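Mice Are Moving In Early This Year, Says Loden Pest Firm
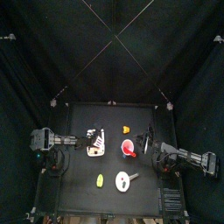 If you have been hearing a little scratching behind the kitchen wall once the house goes quiet, you have plenty of company this fall. Amau Pest Control, which has looked after homes in and around Loden for many years now, took over 200 calls about mice last month, and the folks answering the phones say they usually don't see that kind of rush until December.

Owner Jolene Gilchrist puts it down to a mild, wet summer that left lots of seed in the fields, followed by a few cold nights that came on all at once. "They had a wonderful summer, and now they'd like to spend the winter with you," she said, laughing. Her crew has grown to 9 technicians to keep up, and callers are now being seen within 72 hours — a bit longer if you live out past the reservoir, where the roads are still being patched.

Birsen Özkan, who lives on the east side of town, first noticed the birdseed bag in her garage getting lighter. Technician Shayne Hoani found the way in beside the dryer vent, a gap not much wider than a pencil, and packed it with steel wool and caulk. She keeps the birdseed in a metal can with a tight lid these days, and the dog food too.

Gilchrist suggests walking slowly around the outside of your house before the weather turns, looking low along the foundation and anywhere a pipe or cable goes through the wall. Door sweeps wear out faster than people expect, she added, and firewood stacked right up against the siding makes a very cozy stop for a mouse on its way indoors.

Amau is offering free home checks in Loden through the end of December. Calls are taken from 8 in the morning, and evening visits can be arranged for families who work during the day.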